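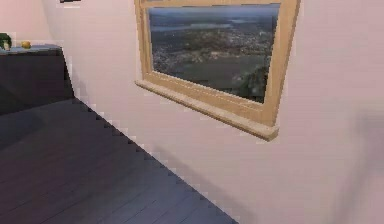

Hi all, Milagros here with the minutes from July 15, 2020. I took them on my phone, so shout if I got your name or your opinion wrong!

Present: me, Azra Delić, Eckhard Brandes, Octavio Pereyra. Agustina Aravena joined late (her bus again) and voted on everything from the seed list down.

First up, the minutes from February. Eckhard wanted "heated discussion" changed to "discussion." We discussed it, and I changed it.

Money. We have $890 in the garden account, and the water bill is paid. Octavio read out the Givel quote for the new hose and fittings, which comes to $100, and we all said yes before he finished the sentence.

Seed list. Azra has been through the whole catalog (bless her) and wants ten packets of beans, mostly the Umodska climbing kind. Eckhard thinks that's too many beans. I like beans, so I'm no help. Passed three to one, with Agustina still getting her coat off but voting yes anyway.
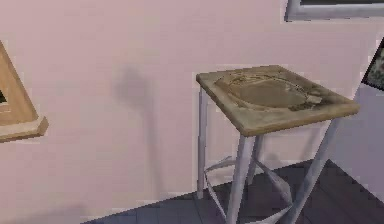 Plots. There are 18 names on the waiting list and one plot free, the shady one by the Krajčí fence. I'll call the first name this week, and if they don't want shade I'll just keep going down the list.

Slugs. Long talk, no decision. Agustina swears by copper tape, Azra goes out with a flashlight, and I wrote down "beer???" and can't remember who said it.

Still to do: Octavio orders the hose, Azra orders the seeds, I make the calls. Eckhard is going to ask about the gate key.

Comments (3)

Eckhard B.: It was me who said beer. Also, still too many beans.

Ono: Is the shady plot the one with the rhubarb? If so I'd swap mine for it.

Azra: Ono, yes, that's the one! Call Milagros before she starts phoning people.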